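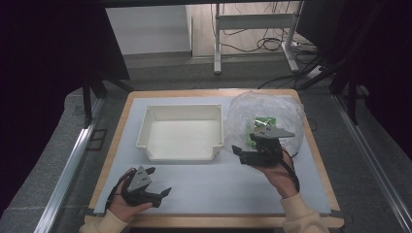

Handheld grippers, one tray, one big crinkly bag. My view for most of this week!

1/ A few of you asked what I do all day now that I've moved over to the Nadier project, so settle in, because I've got coffee and I'm going to ramble a bit.

2/ Short version: we're collecting demonstrations. I hold the grippers in my hands, do a small chore at a table, and the recording becomes one example for the model to learn from. Then I put everything back and do it again. And again (you get the idea).

3/ The current chore is picking small things out of a clear plastic bag and putting them in the white tray. Sounds like nothing, right? But clear plastic is a beast. It shines, it wrinkles, it never lies the same way two times in a row, and the thing you want is always half hiding under a fold.

4/ We started this task in June with very tidy bags, all smoothed out and facing the same way, and the policy we trained on those was lovely until somebody handed it a messy one. So now I scrunch. I have become a very committed scruncher.

5/ The target for this set is 300 good episodes. I'm at 204 as of this morning, November 3, 2023, and my best day so far was 80, which my wrists would like me not to repeat.

6/ Something I had to learn: slow down, but don't dither. If I hover over the bag making up my mind, the model picks up the hovering too. Murali Shenoy watched one of my early batches and asked, very kindly, whether I was trying to hypnotize the thing.

7/ We do keep the fumbles where I drop something and pick it back up, by the way. Those go in with their own tag. The ones we throw out are mostly where my sleeve gets in front of a fingertip, so yes, I roll my sleeves up a lot, and yes, they slide right back down.

8/ Next up is version 2 of the task, with both hands: one holds the bag open while the other reaches in. If anyone has done two-handed collection with floppy stuff, I'd love to hear how you kept your resets quick. Replies are open, and I'll be back on after lunch.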